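How to budget a two-arm cell for handling cloth

Posted 3 November 2018 by Annunziata Santoro

Most quotes for a small two-arm cell cover the arms and a controller. The remaining items usually appear on a second purchase order a few weeks later, at worse prices and with separate shipping. The steps below put them on the first one. They assume a bench-scale cell for garments and flat textiles, with hobby-class or light research arms, and a buyer who will do the assembly in house.

Step 1. Fix the workpiece first

Write down the largest item the cell has to handle, laid flat, and the thickest fold it has to pinch. At the Harkville site the item was an adult T-shirt. The shirt sets the reach of each arm, the spacing between the bases and the size of the table. If the item list is still open, price for the largest candidate. Extending a frame later means new extrusion, new cable runs and another calibration.

Step 2. Price the arms as a pair, with spares

Ask for one price covering both arms, both grippers and a spares kit. On light arms the parts that fail are motors in the wrist and the gripper, so the kit should hold at least 2 motors of each size used there. Check lead time on the motors separately from lead time on the arm. Zusitz quoted the arms from stock but the wrist motors to order, and the difference was not on the front page of the quote.

Step 3. Budget the fingers as a consumable

Cloth work needs thin fingertips that close evenly along their length. Printed fingers are adequate and can be revised cheaply, but the pads wear and the tips go out of alignment. Enter a line for a full set of replacement fingers, with screws and pads, and treat it as an annual cost. If you print in house, enter filament and machine time. If you buy, get the price per pair at the quantity you will use.

Step 4. Cameras and mounts

Allow one camera per wrist and one fixed view of the whole table. Wrist cameras on short mounts sit very close to the cloth, and many inexpensive modules have a fixed focus set too far out for this. Request the minimum focus distance in writing before ordering. Add the mounts as their own line — they are often left out of the camera quote.

Step 5. Table, frame and covering

Aluminum extrusion is the usual choice for the frame. Order it cut to length, and order more corner brackets than the drawing shows. The table covering should contrast with the items being handled. A plain, light cloth works for dark garments; a second, darker one should be on the list if light garments are planned. The covering must be large enough to hang over the edges, where it can be clamped.

Step 6. Power and cabling

This is the line most often entered as zero. Count every supply: arms, cameras, hubs, computer, lights. Large adapters can block neighboring outlets, so buy strips with wide spacing or allow extra strips. Include strain relief, cable sleeve and a tray to lift the adapters off the floor. Our allowance was 200 dollars and we spent over that.

Step 7. Total and contingency

For Harkville, everything outside the arms and the computer came to 1,185 dollars: fingers, cameras, mounts, frame, covering, power and cabling. Bellini's bundle price for the same list was higher but included cut extrusion and one delivery. Punach would not split its bundle and was dropped. We placed 4 orders in all, the last of them in August.

Hold the contingency until the cell has run its first full batch of garments. Release it against finger revisions first, then cable replacement.

For reference when checking a parts list against a working cell:

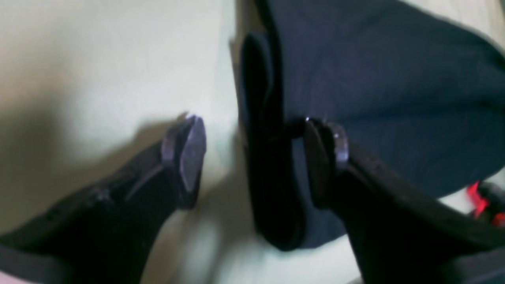
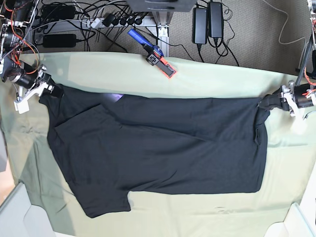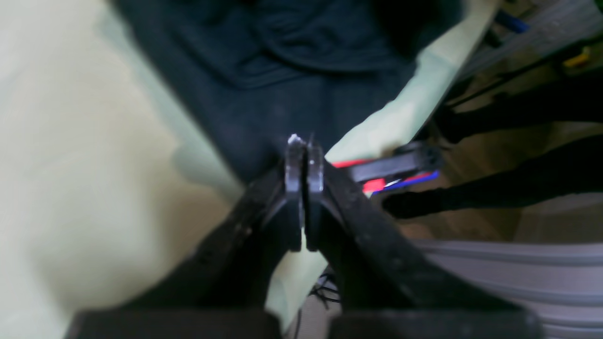 Gripper fingers and dark fabric at the table; the second view shows both grippers holding a black T-shirt.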